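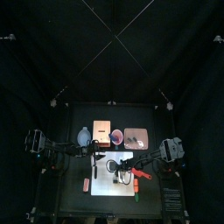 Our Table, Our Problem: Pastel Things on a Black Background
Project report, Stoda workshop course

I picked the table setting project because I thought it would be easy. Wrong! You get a black table, black fabric all the way around it, and a shelf of household things, and you have to lay them out so that each one is easy to tell apart from its neighbors.

My first plan was all white dishes from the Zatstead thrift store (390 cents for the whole bag, I was very proud). They looked great on the black but way too much like each other. So I switched to soft colors: a pale blue jug, a peach box with a slot in it, a pink bowl and a square tray that is somewhere between pink and peach. I put them in a row along the far side and kept the white board in the middle for the small stuff.

The jug is my favorite, because with that round belly and little neck you can't mistake it for anything else. The box and the tray are the weak spot. Their colors are really close, so I kept the bowl between them, and the blue thing in the bowl helps break up all that pink.

The board gave me the most trouble. It's a bit glossy and it catches the light toward the top, and I spent most of a Sunday tilting lamps (sorry, everyone in the Berisha building). I'd try a matte one next time.

I asked 124 students to name the colors of the four big things on a printed sheet. The jug was no problem for most of them. The tray got called pink, peach, salmon and, twice, "ham."

Still to do: find a green tray, and give the Skunano lamp back before May.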